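Looking after a pale pine table

Pine marks if you so much as raise your voice at it. Ours has put up with 8 years of breakfasts, and most of the damage dates from the first 2.
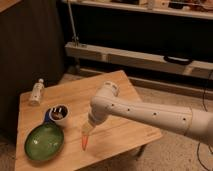 Wipe spills along the grain with a damp cloth, then a dry one. Skip the spray cleaners - they leave a grey bloom that takes all of March to sand out. Cup rings come up with a dab of plain mayonnaise left overnight, a remedy I got from Fermín Zapata, whose own table is glass.

For dents, lay a wet tea towel over the spot and touch it with a warm iron. Check the colour once it dries. Wax twice a year, thinly.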